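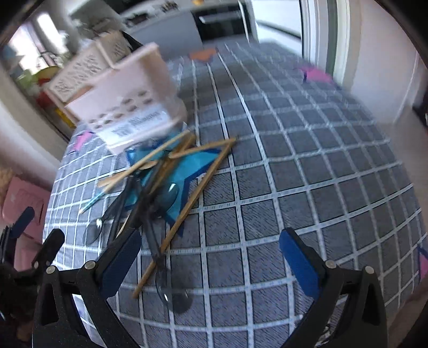 # Re: Interim budget for Lasasholm, what it does and doesn't cover

From: Alcides Andrade
To: Lasasholm residents list
Date: Sunday, April 12, 2026

Hello all,

Several people replied to me off-list, so I'm answering here with the main message quoted. I've cut out the parts that dealt with bin collections, as they were answered last week.

> I read that the council has gone into the new financial year without a budget and is running on something called interim authority. Does this mean the library hours are safe or not? And has the Orkton road money gone, or is it just late? I rang the office twice and was told two different things. My bill has also come through at last year's rate and I don't know whether to pay it or wait.
>
> Also, was this not all voted on in February? I was at that meeting and I'm sure hands went up.

Taking the last point first. Hands did go up in February, but that vote was on the draft going out for comment. The vote to adopt the budget was meant to follow at the next full meeting. It was put off when the two groups could not agree on the reserves, and it was put off again at the meeting after that. What passed in the end was a motion letting the council carry on spending at last year's level, service by service, for 17 weeks or until a budget is adopted, whichever comes first.

**Library hours.** They stay as they are for the 17 weeks. The draft had a cut of 8 hours a week across the two branches, and that cut can't be made under the interim motion. It hasn't been withdrawn either. If the draft is adopted unchanged, the cut comes in the month after.

**Orkton road.** The resurfacing is new work, so it isn't covered. Only contracts signed before the year end can be paid for, and this one wasn't signed. The money is still in the capital list on page 300 of the papers (it is the long PDF, and the contents page is wrong, so search for "Orkton"). I asked whether the contractor's price would hold and was told that it would be looked at. I took that to mean they don't know.

Pothole repairs come out of the ordinary maintenance line and do carry on. Please keep reporting them.

**Bills.** Pay the bill you have been sent. If the rate changes once a budget is passed, you will get a revised bill and the difference will be spread over the remaining months. Holding back payment will only get you a reminder letter. Anyone on the reduced rate stays on it and doesn't have to apply again.

**Grants to local groups.** I left this out of my first message and should have put it in. Groups with an agreement already running are paid as normal. New applications are being accepted but none will be decided until there is a budget. That includes the Tenadstead hall roof, which I know some of you have been asking about. The small grants of 100 pounds are handled separately by the area office and are still open.

**Staff posts.** Vacant posts are frozen unless the law requires them to be filled. As I understand it, the planning desk is one person short and will remain so, so expect replies on planning matters to be slow.

As for the argument itself, one side wants to use reserves to avoid the library cut and the other says the reserves are already lower than the auditor would like. Both have put figures forward and the figures don't use the same starting balance. I have asked for a single sheet showing the balance at year end and will post it when I get it.

I should also correct something I wrote last time. I said the interim motion could be renewed once. The wording says it can be extended "by resolution", with no limit given. My mistake, and thanks to the person in Toledo Road who spotted it.

The next full meeting is open to the public and the agenda goes up a week beforehand. Questions have to be sent in writing by noon two working days before, with your name and address. They do turn away late ones.

If you reply, please change the subject line if you're starting on something else. The last thread had three subjects in it by the end and I lost track of who had asked what.

Regards,
Alcides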